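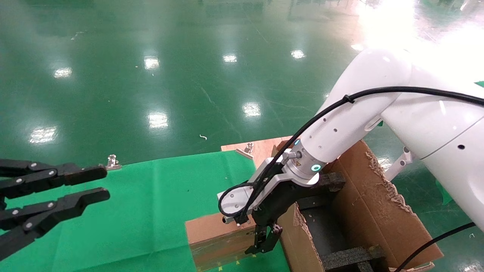 the green cloth, wooden block, open cardboard box to the right

From: Gunhild Thygesen
To: Collano packing list
Subject: Re: boxes and cloths before the December lot

Quick one, only got ten minutes before the van.

Fatima, picture at the top, the box edges. Look at the top of it, torn and frayed, you can see the corrugated bit inside. I don't mind reusing boxes, I've said so before, but once the top edge goes like that the tape has nothing to grip and the lid bulges. We had three come back from Cletach last winter with the flaps popped. Blocks fine, box a disgrace.

So, answers to yours, in the order you asked.

> From: Fatima Dlamini
> To: Collano packing list
>
> Hello all,
>
> I'm trying to get the packing sorted before the December orders and
> would like a decision on a few things.
>
> 1. Are we still using old boxes? Oanh says yes, Giorgia says only for
> the local ones. There are 98 flat in the back store and I don't want
> to order more if those will do.
>
> 2. Can the blocks go straight on the table or do we have to keep the
> green cloth down? It rucks up and I spend half the morning pulling it
> flat again.
>
> 3. Who is doing the labels? I did them last time and I'd rather not.
>
> 4. The total is 274 blocks at the moment, going by the order sheet.
> Banafsheh thinks a few of the Thân ones are on there twice. Can
> somebody check before I start cutting paper?
>
> Thanks,
> Fatima

1. Old boxes yes, if the top edges are sound. Run your thumb along. Any that are soft or ripped go for local deliveries or get cut up for layers between the blocks. Giorgia is right about anything going by post, those get a new box, no arguing. Use up the 98 first, sort them into two piles as you go. I'll order more if the good pile looks thin but not before, we've nowhere to put them.

2. Cloth stays down please. I know it creases. The old table marks the undersides and then we're sanding at four in the afternoon. Try clipping it at the corners, there are bulldog clips in the biscuit tin, or if not in the tin then on the windowsill. Shake it out between batches aswell, grit is worse than no cloth.

3. Labels, I'll do them. Evening job. Somebody send me the adresses in one list and not six emails.

4. Banafsheh can you go through the sheet? You know the Thân order better than me. If it's 274 it's 274 but I had a lower number in my head.

Other bits:

Yellow tape. Whoever has been putting it low down on the blocks, please peel it off before wrapping, slowly, with the grain. Left on over the holidays it takes the finish with it. Found that out with the Flider lot and had to redo the whole tray.

Paper. One sheet round each block, tucked not taped. Then card layer, then next row. Don't stack on end, they go over.

Open boxes: flaps right back before you start filling, otherwise they flop in and you catch your knuckles. Oanh showed me a thing with a peg on each pair of flaps, works well, ask her.

String, we've got 600 metres so nobody buy string!! Last year we had three people buy string.

Tea money is in the tin again, not the same tin as the clips.

That's the door, must go. Will look at replies tonight.

Gunhild

PS Giorgia have you still got my big scissors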